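Section 6. Clearing and caring for the table top

Before you start, read the cautions in section 2 about heavy loads. The steps in this section are for the Plalton table with a light wooden top. If you have the darker top, the steps are the same but the oil is different, see section 9.

You need a soft cloth, a bowl of lukewarm water, a little dish soap and one basket or crate for the small things.

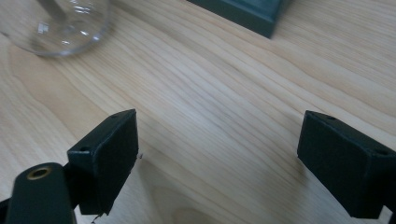
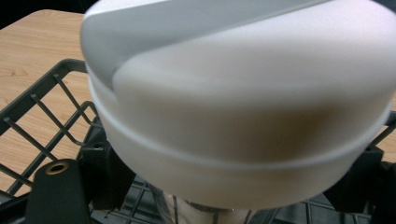 The light wood top, with a clear glass in one picture and a white lidded container with a grey basket in the other.

6.1 Clearing the top

1. Take the glasses away first. Carry them to the sink one by one, and hold them low on the side.

2. Put the basket on the table. Lift it and set it down, do not push it. A plastic basket can have a rough spot under it from the moulding, and this makes fine lines in the finish.

3. Put containers with a lid into the basket. Close the lid before you lift. If the container is tall, support it with your other hand from below.

4. Look for crumbs and small bits of material on the wood. Pick them up with your fingers or with a dry cloth. Do not wipe them with a wet cloth at this stage, they can scratch.

5. Move the basket to the floor or to a shelf, again by lifting.

Note: A basket with open sides does not hold liquids. When a container has a weak lid, stand it on a small tray inside the basket.

6.2 Wiping

1. Wet the cloth and wring it well. It should feel damp in the hand and leave no drops on the wood.

2. Wipe along the grain, in long strokes. The colour lines in the top will show you the direction. Near a knot the grain makes a turn, and there you can follow the turn slowly or simply go straight over it.

3. For greasy marks, put one drop of dish soap on the cloth, wipe, and then wipe once more with clean water.

4. Dry the top with a second cloth. Wait 18 minutes before you put anything back.

Caution: Do not use scouring powder, steel wool or window spray. These products make the finish dull and the damage is not covered by the Pundora warranty.

Caution: Hot pots must always stand on a mat. Also a cup of tea can leave a white ring if it stands long in one place.

6.3 Putting things back

1. Check that the bottom of each glass is dry.

2. Place the basket on felt pads if it will live on the table. Pads are sold in sheets from Qiu, part no. 948, and they can be cut with normal scissors.

3. Change the position of the basket every few weeks. New wood gets darker with daylight - the covered area stays pale, and you will see the shape of it later.

6.4 Oiling

Oil the top once a year. January is a good month in houses with strong heating, when the air is dry. Use a thin coat of Fatport clear oil, leave it for 6 minutes and rub off everything that remains. Lay the used cloth flat outside to dry before you throw it away. An oily cloth in a ball can catch fire by itself.

If the wood feels rough after oiling, sand lightly by hand with 2,000 grit paper, along the grain, and wipe off the dust. For dents and deep scratches go to section 7.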